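Frequently Asked Questions – Flesska Kitchen and Tableware Rental

Ordering

How far ahead do I need to book?
Two weeks is enough for most orders. For June, September and December we suggest booking as soon as you know your date. Orders for more than 300 place settings need a phone call first so we can check what is coming back from other events.

Is there a minimum order?
Yes. The minimum is $300 for delivery orders. There is no minimum if you pick up from our warehouse on Bundosard Road.

Can I change my order after I book?
You can add items up to two days before pickup or delivery, as long as we have them. You can reduce your order by up to a quarter without a fee until one week before. After that the full amount is due.

Do you rent single items?
Yes, for pickup only. Coffee urns, punch bowls and cake stands are the ones people usually ask for.

Can I see the tableware before I decide?
The showroom is open from 10 a.m. to 4 p.m. and you don't need an appointment. You can also borrow one setting of any pattern for a week against a small deposit.

Glasses and cups

What is the difference between the Stomia and Kaewmanee lines?
Stomia is our everyday line. It is plain, thick and stacks well, and it costs less to replace. Kaewmanee is thinner and looks better on a formal table, but it does not stack. If children will be using the glasses, take Stomia.

Can I serve hot tea in glass cups?
Yes, in any cup listed under Hot Drinks. Don't use water glasses or tumblers for tea or coffee. Let cups that have been in a cold van come up to room temperature before you fill them.

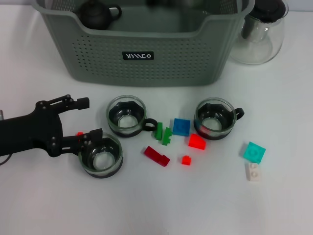
How many cups should I order for a tea or coffee service? Plan on one per guest and then add a few for each table. People put a cup down, lose track of it and take another. For an event that runs longer than three hours, order two per guest or arrange for someone to wash during the day.

Do saucers and spoons come with the cups?
No. They are listed separately, because many customers have their own. Saucers are packed in stacks of 23, so your count may come out slightly over what you ordered. You are not charged for the extras, but please send them back.

Delivery and pickup

What does delivery cost?
Delivery is free on orders over $600 within the city. Other orders pay a flat fee, shown at checkout once you enter the address. Stairs, long carries and deliveries after 6 p.m. cost extra.

Will your drivers set the tables?
No. They bring the crates to one spot on the ground floor and go over the packing list with you. Setup can be booked as a separate service – ask when you place the order.

Does someone have to be there?
Yes, both when we deliver and when we collect. If you can't be there, give us the phone number of the person who will be.

Returns and breakage

Do I need to wash everything?
No. Scrape plates, empty cups and glasses, and put everything back in the crates it came in. Glasses and cups go in upside down. We wash everything here.

What if something breaks?
Tell us when we collect. You pay the replacement price on your packing list, and nothing is added for handling. Please wrap broken glass in newspaper and keep it out of the crates.

Are chips and scratches charged?
Chips are charged as breakage. Light scratches from normal use are not.

What if I return an order late?
The first day is free if you let us know before noon. After that we charge a third of the rental price per day.

Is the deposit refunded in full?
Yes, less any breakage. Refunds go back to the card you paid with, usually within five business days of our count.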